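Vorneo Rubber & Plastic Cleaner
Reviewed by Dexter Calloway
December 2020

I bought the 445 ml spray bottle first and went back for the 900 ml refill after a month, so I have used a fair amount of this by now. Most of it went on refrigerator door seals, two sets of car floor mats, the patio chairs and the handles of my garden tools.

The cleaner is a thin, clear liquid with a faint smell of dish soap. You spray it on, leave it for a minute, and wipe with a damp cloth. The label says not to let it dry on the surface. I did once, on a floor mat, and it left a white film that took three wipes to get off.

On door seals it works very well. Ours had a gray line of mildew in the bottom fold that regular kitchen spray never moved. Two rounds of Vorneo and an old toothbrush took nearly all of it out, and the rubber did not feel sticky afterward. I had that problem with the Jellstead cleaner I used before – it cleans just as fast but leaves a shine that picks up lint.

Floor mats are a mixed result. Mud and road salt come off fine. Grease does not, or not without a lot of scrubbing, and for that I would still use a degreaser.

The patio chairs are white resin and about as chalky as you would expect after years outside. They came up cleaner but no brighter. The label makes no promise about faded plastic, so I can't hold that against it.

The sprayer is the weak point. It drips from the collar when the bottle is less than half full, and the lock tab on mine snapped in the second week. I moved the liquid to an Esposito bottle I had in the garage and have had no trouble with it.

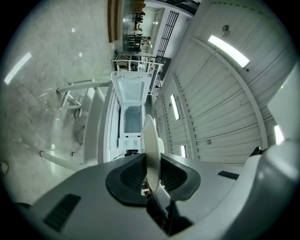

Black rubber pads on a gray plastic body. Photo: Lilibeth Villanueva

Where two materials meet, use a cotton swab instead of spraying. The liquid runs into seams and slots and is hard to wipe back out. Test a hidden spot first on anything with a painted or printed surface. It took part of the lettering off an old Ernach flashlight of mine.

Good: door seals, tool grips, no greasy finish
Not so good: grease, faded resin, the sprayer

Rating: 4 out of 5. I would buy the refill again and skip the spray bottle.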